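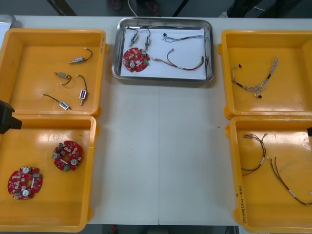 门铃为什么会“叮咚”响?

小朋友,你有没有在别人家门口踮起脚尖,伸长手指,去够那个圆圆的小按钮?按下去,门里面“叮”的一声,松开手,又是“咚”的一声,然后就听见拖鞋啪嗒啪嗒地走过来了。我小时候特别喜欢按门铃,有时候明明带着钥匙也要按一下,为这个没少挨外婆的批评(外婆那会儿多半正在炒菜,两只手都是油)。

今天我们就来慢慢讲一讲,这个“叮咚”到底是从哪里来的。路上可能会绕几个弯,你要是渴了,可以先去倒杯水。

先从一根铁钉说起

要弄明白门铃,得先认识一位脾气有点怪的朋友,它的名字叫电磁铁。

你一定玩过磁铁吧?冰箱门上的小苹果、小汽车,背后都藏着一块。这种磁铁白天有力气,晚上也有力气,你睡着了它还在那儿吸着,从来不休息。

电磁铁不一样。它是用一根细细长长的电线,一圈挨着一圈,绕在铁芯外面做成的。没有电的时候,它就是一团安安静静的铜线,吸不起回形针,也吸不起图钉。可是一通上电,铜线里有了电流,周围就会生出磁力,中间的铁芯也跟着变得有力气了。把电一断,磁力差不多马上就没了,回形针噼里啪啦掉一桌子。

电流看不见,磁力也看不见,那人们是怎么发现它们有关系的呢?很久以前,有人把通电的电线放在指南针旁边,发现那根小针居然自己转了一下!从那以后,大家就拼命琢磨:线多绕几圈会怎么样?电流大一点会怎么样?后来发现,在同一根铁芯上,圈数越多、电流越大,磁力一般也就越强。

会跳的小铁棍

现在我们把电磁铁改一改。把线圈绕成一个空心的小筒,像一卷胶带那样,中间留一个洞,再在洞口放一根能滑动的小铁棍。

一通电,小铁棍就“嗖”地一下被拉到筒里去。断了电,旁边的弹簧再把它推回来。一进一出,一进一出,像不像小乌龟缩脖子?大人们管这样的东西叫“螺线管”,名字有点拗口,你念三遍就顺了。我更愿意叫它“会跳的小铁棍”。

老式的叮咚门铃里,就住着这么一根小铁棍。它的两边各站着一块金属片,一块声音高,一块声音低。你按下按钮,电路接通了,线圈有了磁力,小铁棍冲出去,撞在高音的那一块上:“叮!”你松开按钮,电路断开了,弹簧把小铁棍弹回去,它收不住脚,撞在低音的那一块上:“咚!”

所以呀,“叮”是你按下去的声音,“咚”是你松手的声音。下次遇到这样的门铃,你可以试试按住不放,多数时候,那一声“咚”会一直等着你。不过只能试一次哦,屋里的人会着急的。

为什么一块高,一块低?

这个问题问得好,我差点忘了讲。

声音是东西抖动的时候发出来的。你把手放在喉咙上,说一声“啊”,是不是觉得手心麻麻的?那就是声带在抖。金属片被敲了一下,也会抖,只是抖得太快,眼睛跟不上。

抖得快,声音就高;抖得慢,声音就低。要是两块金属片厚薄一样、材料也一样,短的那块抖得快,长的那块抖得慢。假如有一块金属片每秒钟抖900次,我们听到的就是一个挺清亮的音。你可以拿一把塑料尺子,一头压在桌边,另一头伸出去,轻轻拨一下。伸出去长一点,声音闷闷的;缩回来一点,声音就尖起来了。我写到这里的时候忍不住也去拨了好几下,尺子差点飞到书架后面。

电走的路

电很守规矩,它要走一条完整的路,从电源出发,绕一圈,再回到电源。路上只要断了一个口子,哪怕像头发丝那么细,门铃里那一点点电也过不去。门铃的按钮,就是路上的一座小吊桥。平时吊桥是拉起来的,你的手指一按,桥放下来,电就过去了。

早先的门铃,路是一根一根电线接出来的。后来电器越来越复杂,电线也越来越多,缠在一起像一碗面条。人们就想了个办法,把铜做的“小路”铺在一块薄薄的板子上,这就是电路板。电路板有绿的、蓝的、红的、黑的,颜色来自表面那层薄薄的保护漆,跟它聪明不聪明没有关系。板子的形状也不一定方方正正,装在圆壳子里的,做成圆的就很合适。

电路板要和外面的电线见面,常常会用到一种小接头,叫接线端子。把电线的头伸进去,拧紧或者夹牢,电就能从线里走到板子上。还有一种是带插头的线,好几根扎成一束,大人们叫它“线束”,一插就好,不容易接错。

“会跳的小铁棍”还去了哪里?

它的亲戚可多了。在一个叫Dindis的小镇上,车站旁边有一台Vendside牌的自动售货机,孩子们放学路过,都喜欢趴在玻璃上看。投了硬币,选好果汁,里面“咔嗒”一响,挡板让开,果汁咕噜噜滚下来。那一声“咔嗒”,就是小铁棍在干活。

镇上的图书馆也有一个。那扇侧门平时锁着,管理员在柜台里面按一下开关,门锁就“哒”地松开了。还有家里的洗衣机,进水的时候“嗒”一声,也是它把水管里的小阀门拉开了。你今天可以竖起耳朵,在家里找一找还有谁会“咔嗒”。有的“咔嗒”是别的零件发出来的,猜错了也没关系,猜本来就很好玩。

动手试一试

请找一位大人陪你一起做。需要的东西有:
一根铁钉,长一点的好绕
一段带塑料皮的细铜线
一节5号电池
几枚回形针

第一步,请大人把铜线两头的塑料皮剥掉一点点,露出铜丝。
第二步,把铜线一圈一圈紧紧绕在铁钉上,都朝同一个方向绕,两头各留一截。
第三步,把两头的铜丝分别贴在电池的两端,用钉子尖去碰回形针。吸起来了吗?
第四步,过2秒就松开,让电路断掉,看看回形针怎么样了。

一定要记得松开!电线这样直接连着电池,很快就会发烫,电池也会热起来。要是摸着已经热了,就先歇一会儿,去吃块西瓜再回来。墙上插座里的电可千万不能拿来做这个实验,那里的电力气太大了,会伤人的。

如果回形针没有吸起来,先看看铜丝有没有贴紧,再看看是不是绕得太少。我第一次做的时候绕得稀稀拉拉,只吸住了一枚,还歪歪扭扭地挂着,后来拆掉重新绕,就好多了。有时候钉子断了电以后还会留下一丁点儿磁力,轻轻粘着一枚回形针不肯放,这也是正常的,抖一抖就掉了。

几个小词

电磁铁:通电才有磁力的磁铁。
螺线管:绕成筒状的线圈,能把中间的铁棍拉动。
电路:电走的一圈完整的路。
接线端子:让电线和电路板连在一起的小接头。

到了9月开学的时候,你也可以听听学校的铃是怎么响的。有些学校用的是老式电铃,“丁零零零”响个不停,那是电磁铁拉着一个小锤子,自己把电路断开,又自己接上,来来回回敲得飞快。它是怎么做到自己断开自己的呢?我们下一篇接着讲。

2023年5月20日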